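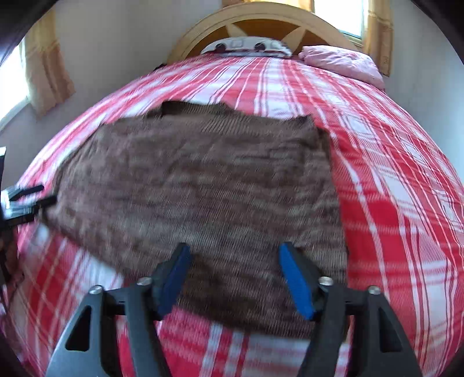 Vol. 8, p. 60

Figure 2. Brown knitted sweater spread out on a plaid bedspread.

3.2 Homework clubs and the late bus

Attendance first. The club at Murlow ran four afternoons a week, open to all grades, no sign-up. Of the 55 students who came at least once, 16 came every week of the fall term. The rest drifted in and out, mostly around test weeks. Staff had expected the reverse.

Transport was the main thing. Students on the late bus route stayed for the full session -- those who walked or got picked up left early, often before the math tutor had got round to them. Sandhu and Rezende report the same pattern at Athumani, though their club was smaller and met in the library. We did not ask about distance from home. Should have.

Teachers' comments were mixed. Two said homework came back more complete but not neccessarily more correct. One felt the club had turned into a place to eat a snack and talk, and was fine with that. Parents were harder to reach; the August survey went out on paper only and few forms came back, so we leave parent veiws out of the tables.

Grades: no clear change in reading. Small gain in math for the regular group, but these students were already doing okay before the club opened (see 3.1), so we make no claim from it. Figueiredo's point about self-selection applies here too.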